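How to Make Stovetop Caramel Popcorn Without Burning the Sugar

November is when the popcorn pot comes out at our house and it doesn't go back in the cupboard until spring. I have made this caramel corn for bake sales, for long car rides, for the neighbors, and (more often than I should admit) for dinner on a night when everyone was tired and there was a good movie on. It's sweet and salty and it shatters when you bite it, and it doesn't need corn syrup!

The recipe started with Ľubomír Rusnák, who ran the snack counter at the old Linarport theater when I was a teenager and let me stand behind it on slow evenings. He wrote it on the back of a ticket envelope for me, and I've fiddled with it ever since. He used more butter. I use a little less, and I add vanilla, which he would have called fussy.

What you'll need

1/2 cup popcorn kernels
3 tablespoons neutral oil
1 cup packed brown sugar
1/2 cup (1 stick) butter
1/4 cup maple syrup
1/2 teaspoon fine salt
1/4 teaspoon baking soda
1 teaspoon vanilla

You'll also want a big heavy pot with a lid, a medium saucepan, your very largest bowl, and 2 rimmed baking sheets lined with parchment. Get everything measured before you turn on the stove. Once the caramel is ready it won't wait while you hunt for the baking soda, and I say that as someone who has hunted for the baking soda.

Step 1: Pop the corn

Heat the oven to 250 degrees. Put the oil and 4 kernels in the big pot over medium heat and cover it. When all of them have popped, pour in the rest, put the lid back on, and give the pot a good shake every few seconds. Leave the lid open just a crack so the steam gets out and the popcorn stays crisp. When the popping slows down to a couple of seconds between pops, take it off the heat.

Tip it into your big bowl and pick out the hard kernels. My trick is to scoop the popcorn with my hands into a second bowl and leave the duds behind at the bottom.

Step 2: Make the caramel

Melt the butter in the saucepan over medium heat, then stir in the brown sugar, maple syrup and salt. Keep stirring until it bubbles all over. Now put the spoon down and let it bubble gently for 4 minutes, turning the heat down if it starts to smell dark. Off the heat, stir in the vanilla and baking soda. It will foam up quite a bit, so keep your face and sleeves back!

Step 3: Coat and bake

Pour the caramel over the popcorn and fold with a buttered spatula. Don't worry if it looks patchy, the oven evens it out. Spread it on the sheets and bake for 45 minutes, stirring every 15. 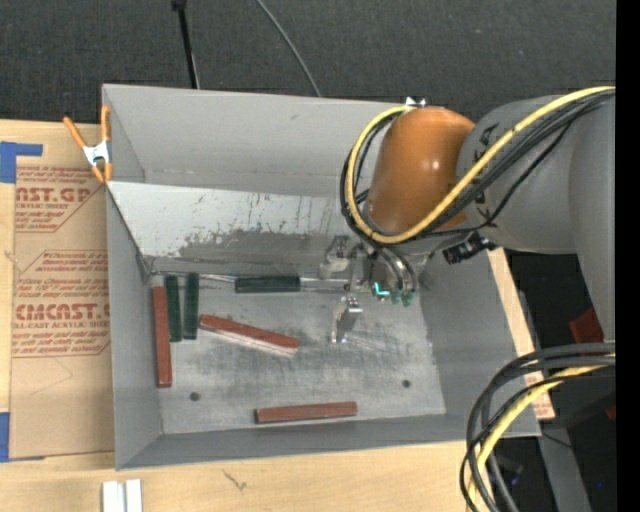
Big gray bin on a wooden table.

Step 4: Cool and store

Let it cool completely on the sheets, then break up the clumps. Mine keeps for a week in a tin with a tight lid. If it goes a little soft, 10 minutes in a 250 degree oven brings the crunch right back.

For a change, toss in a cup of roasted peanuts before the caramel goes on, or sprinkle flaky salt over the top after the last stir. My kids like it with mini pretzels, and they'd like me to mention that the pretzels were their idea.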